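Overwintering potted figs, second year

The Beris fig cuttings went into 5 gallon pots at the end of last season. All of them came from the same stock plant at the Prumulmont nursery, so any difference between them should come from how they are stored. Last winter I kept two in the garage and lost one to dry roots. The wood was sound down to the soil line when I cut it back, and the root ball weighed almost nothing.

The mix is pine bark and perlite with a little compost. It drains fast, which suits figs in summer and works against them in a dormant pot that gets no attention for weeks.

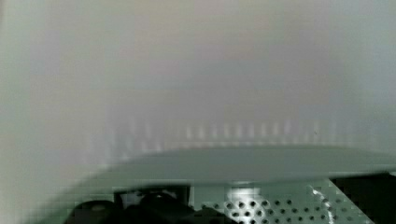
This year each pot gets 16 ounces of water every time the top two inches are dry, and none otherwise. I check with a finger. A moisture meter gave readings in bark that had no relation to the weight of the pot, and I stopped using it.

Leaves are still on as of 30 October 2025. I leave them until frost takes them. Stripping them early makes the plants look tidy but leaves open scars that bleed sap on the floor. Pots move inside after the first light freeze and stay dark until the buds swell.

Pruning waits until late winter. I take each plant down to two stems and seal nothing. 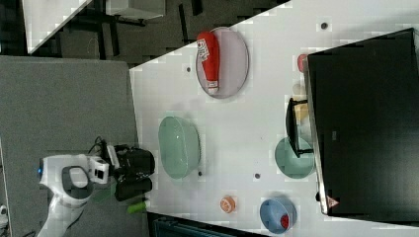
Lewis writes that dark storage made no difference for him, and that temperature alone kept his plants asleep. He holds his below 50 degrees in a shed with a window. Mine sit closer to the house wall and run warmer, so the pots stay covered for now. I will leave one uncovered next to the door and compare bud break in spring.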